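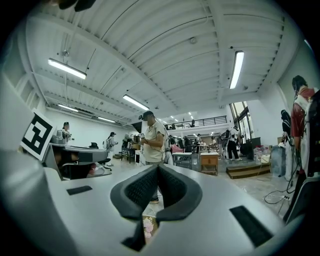 March 2018

Woke at 6 to the sound of next door's sprinkler hitting our fence, and lay there composing a letter I will never send. Then up, tea, toast, and the last of the marmalade, which had gone to sugar around the rim. I ate the rim.

The big event of the morning was the choir. We are doing the Wosdale concert again in July, in the same hall with the same acoustics, which favour coughing. Arsen Palamarchuk has been made musical director after Mrs Hettiarachchi stepped down to spend more time with her knees. He is very keen. He handed out a new programme with 10 pieces on it, four of them in languages none of us has, and said we'd pick up the vowels as we went along. I have been picking up the vowels for an hour and so far have something that would get me a cup of coffee in Lisbon, possibly.

I'm still a second alto. I asked to be moved to tenor, where they are short and the jokes are better, and Arsen made me sing a scale by myself in front of everyone. I'm still a second alto.

There was a long argument over folders. The old ones are maroon and shed on your blouse. Arsen wants black. Bollwood Stationery will do 40 black folders for a price that made the basses whistle, in parts, which was the best thing they did all day. Someone proposed covering the maroon ones in contact paper and we all went quiet, remembering the Christmas bunting. It's been left until next time, along with the question of whether sandals count as black shoes if they are black.

Home by way of the nursery, where I bought a correa I don't need and a bag of potting mix too heavy to get out of the boot. It is still in the boot. I expect it will be sold with the car.

Rang Mum at lunch. She is reading a book about Napoleon and is taking it personally. She wanted to know if I'd eaten, if I'd been to the dentist, and whether I thought he should have gone to Russia. Yes, no, no. She's turning 66 this year and has told everyone she wants no fuss, and has then told each of us separately which restaurant.

Afternoon mostly wasted. I practised the second piece in the laundry with the door shut, until Zirkia came and sat against the other side of it and howled. She's a kelpie cross and has a truer top note than our sopranos. I gave her the crust from my sandwich and sang it again more quietly, and she howled more quietly. Make of that what you like, I've decided it was a duet.

Dinner was the frittata, day three. It has changed colour slightly but so have we all.

Must remember: ring the dentist, return the pie dish, find the alto line in bar nine, which I'm beginning to think is a misprint. Also look up whether a correa likes shade. It's on the back step in full sun at present and looks offended.

Bed early with Mum's other Napoleon book. He's still in Corsica and I'm already tired.

Search this diary Go

We use cookies to keep this site running. By continuing to read you accept them. OK

Contact | Copyright remains with the author | Back to top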